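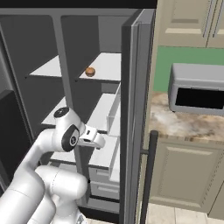
Trekstead Match Official Communication System

The Trekstead system provides secure voice contact between the referee, the assistant referees and the fourth official during association football matches. It is supplied by Ultunura to leagues, clubs and tournament organizers.

Each set is configured before delivery. Units are paired to one another at the factory and will not connect to equipment from another set unless an administrator authorizes the change.

Standard set

Four belt units with armbands
Four single-ear headsets and two spare ear hooks
One charging case with power cord
One printed quick guide

Technical information

Range: 800 meters in open air
Channels: 3, selected automatically
Audio: full duplex, open microphone
Encryption: enabled at all times
Recording: not available on the standard set

Range may be reduced in enclosed stadiums or where large steel structures stand between users. Organizers should carry out a voice check from all four corners of the field before the teams enter.

Use in competition

Permission to use electronic communication equipment remains a matter for the competition concerned. Purchasers are responsible for confirming that their rules allow it - and for informing both teams where notice is required. Match audio may not be broadcast from this equipment.
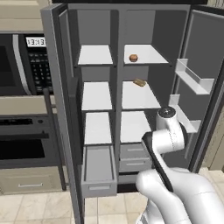

Optional items

Lungu flag signal kit: two assistant referee flags with a button in the grip and a vibrating receiver for the referee.
Okolby observer receiver: a listen-only unit for referee assessors and instructors. It cannot transmit.

Both items must be ordered with the serial number of the main set.

Warranty and service

The system is covered for 2 years against faults in material and workmanship. Ear hooks, foam covers and armbands are excluded. Sets returned for service should be sent complete, in the charging case, with a short written account of the fault.

Orders and rental

Sets may be purchased or rented for a single tournament. Rental requests for June should be submitted early, as stock is limited in that month. Orders of 100 sets or more are handled under a separate supply agreement.

Contact: Faustine Besnard, Competition Equipment, Ultunura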